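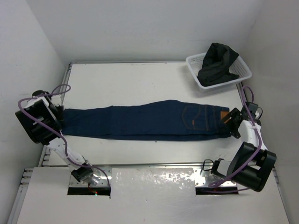

Zallach Garment Service, internal support log
Queue: Finishing / Folding
Subject: Folded jeans lean and slide off shelf stacks
Opened: Thursday, October 4, 2001
Opened by: Gyu-bin Ki, finishing
Priority: Normal
Status: Closed, with one item carried over

Problem as reported

Men's jeans, dark navy, Alance straight leg, are leaving the folding table square and arriving at the Hwang counter crooked. Stacks lean toward the waistband side. The top pairs slide when the shelf is bumped. Counter staff have been refolding them by hand before handing them to customers. Order size is 900 pairs per delivery, all one color, mixed waist sizes. Other trousers on the same shelves stand straight. Khakis and work pants are not affected.

Expected result: stack of 13 pairs stands without support.
Result now: lean visible from the seventh or eighth pair up.

Entry 1, Gyu-bin Ki

Current method, copied from the card on the wall:
Zip up, button closed. Pockets pushed flat from inside.
Fold lengthwise, one leg on top of the other, back pockets facing out.
Lay out straight across the table, hems at one end, waistband at the other.
Match hems. Smooth from hem to waist.
Fold hem up to just below the waistband. Fold again.
Stack with the patch side up.

The card does not say which edge has to be lined up, inseam or outseam. I line up the outseam. Second shift says they do the same. Have not watched them do it.

Entry 2, support

Please check three things before changing the fold.
a) Are the pairs fully dry at the waistband and pocket bags when they reach the table?
b) Are both hems even at the end of the lengthwise fold, with the seat pulled flat?
c) Are all pairs in a stack turned the same way?

Entry 3, Gyu-bin Ki

a) Pulled 18 pairs from the cart. Waistbands dry on all of them. Two had damp pocket bags. Sent those back. Not enough to explain the lean.
b) Hems even on most. Where they were off, the top leg was longer than the bottom one. Pulling on the hem fixes it at that end and moves the slack to the thigh.
c) Yes. All turned the same way. Card says patch side up so that is what we do.

Entry 4, support

Item (c) is likely most of it. The waistband is several layers of denim plus belt loops, button and the leather patch. The hem is much thinner. If every pair has the waistband at the same side, the thick end builds up on one side of the stack. Khakis have a softer waistband and no patch, so the difference is small enough not to show.

Test: one stack as now, one stack with every other pair turned end for end. Same pairs, same table. Measure height at both sides if a ruler is handy.

Entry 5, Gyu-bin Ki

Test done on a stack of 13.
Stack as now: leans, waist side clearly higher. Top pair slid on the second bump.
Stack with every other pair turned: nearly level. Did not slide. There is still a hump in the middle that makes the top pairs rock.

Counter does not like the turned stack. They find the size by looking at the patch, and now half the patches are at the back of the shelf.

Entry 6, support

Noted on the patch. See carried item.

The hump is a separate fault. With the legs stacked, the seat and thigh are the widest part of the shape and the crotch point sticks out past the inseam line. If that point is left out, it folds over on itself at the first cross fold. It also holds loose cloth. Smoothing from hem to waist pushes that cloth up into the thigh and leaves it there.

Change the order:
Hold waistband and hem and pull the jeans out to full length. Light tension only. Do not stretch.
Set down waistband first, then hem.
Smooth from the middle outward, toward both ends.
Tuck the crotch point in so the inseam edge is a straight line.
Then make the cross folds.

Entry 7, Gyu-bin Ki

Tried it. Holding both ends works better with two people but one person can do it if the waistband is set down first, like you wrote. Wrinkles in the thigh are less, still some. Soft wrinkles come out with the hand. The hard ones from the dryer do not.

Tucking the point makes the biggest difference. Stack no longer rocks.

One problem: on the larger waist sizes the back pocket gets a crease across it when the second fold lands there. The contrast stitching is orange-tan and the crease shows up badly against it. Size 42 is the worst. Smaller sizes fold clear of the pocket.

Entry 8, support

For size 42, do not fold the hem all the way up. Stop it at the lower edge of the back pocket, then make the second cross fold as before. The pocket stays on a flat face. The folded piece will come out slightly longer than the others. Check that it still fits the shelf depth at Hwang.

For hard wrinkles, check how long the load sits in the dryer after the drum stops. Denim left in a pile sets at the thigh and behind the knee. Take it out and hang it over the rail by the waistband until the table is free.

Entry 9, Gyu-bin Ki

Size 42 fits the shelf, with a little room left in front. Pocket is clean.

Dryer: loads were sitting through lunch. Moved lunch loads to towels.

Also found that second shift lines up the inseam, not the outseam. With the point tucked it comes out the same, but their outseams wander near the hip and the side of the stack looks rough. Asked them to use the outseam.

Entry 10, support

Card rewritten. Text for the wall:

JEANS
1. Zip, button, pockets flat.
2. Fold lengthwise, back pockets out. Line up outseams and hems.
3. Pull to full length, waistband down first.
4. Smooth from the middle to both ends.
5. Tuck the crotch point.
6. Fold hem up, fold again. Size 42: stop the hem at the lower edge of the pocket.
7. Stack 13 high. Turn every other pair.
8. Pocket bags damp: back to the dryer.

Please take down the old card. The copy at the Odov site has the same text and should be replaced too.

Entry 11, Gyu-bin Ki

New card up. Old one thrown out. Odov has theirs by fax, the fax cut off line 8, sent again.

Delivery to Hwang went out folded the new way. Counter reports stacks standing, no refolding on the morning shift. One stack came over leaning. It had all the waistbands on the same side. Fixed at the counter.

Carried item

Size not readable on turned pairs. Counter asks for a paper size strip around each pair, or a size sticker on the fold edge. Stickers left gum on denim when we used them in May, so strip preferred. Waiting on price. Moved to Supplies queue.

Closed by support. Reopen if the lean comes back on anything other than jeans.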